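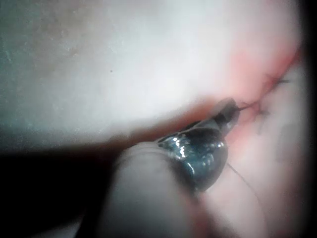
Been practising closing a straight seam with running and interrupted stitches for a few months now, and a few people asked for notes, so I'm putting them in one place. May 2026, for anyone finding this later.

Thread length first. I cut mine to 149 mm for a short seam. I used to cut a lot longer and spent half the session pulling slack through and untangling it. Shorter is fine. You can always start a second piece.

Black thread on pink is much easier to learn with than anything clear or pale. You can see where each pass went in and where it came out. I changed over in September and should have done it sooner.

Hold the thread near the end with closed jaws and pull along the line of the seam. If you pull upwards you lift the edge and the last stitch goes slack.

Tails. I leave mine too long and they end up in a bundle with the next knot. Chibuzor Isah trims each one before starting the next - slower, but his rows are much easier to check afterwards. I'm trying to copy that.

Knots: two throws one way, one the other, then one more. Cherry Mae Sison does an extra one with slippery thread. I tried it and the knot sat too proud for my liking, but hers hold.

Keep an eye on any fine stray strand. It gets under the next loop and you don't notice until you tighten. Move it off to one side before the next bite.

Wet surfaces throw a lot of glare. I turn the main light down to 40 per cent and bring it in from the left. Full brightness gives white flecks all over the metal and I lose the thread against them.

My log so far is 500 knots tied, the first 100 of them pretty bad. The main change since then is that I stop and look at the seam after each one.

Someone asked about tension. Snug enough that the edges touch, no more. If the surface puckers around the stitch, take it out and do it again.

Next job is the same seam on a curve. Will add to this thread when I've got something to say about it.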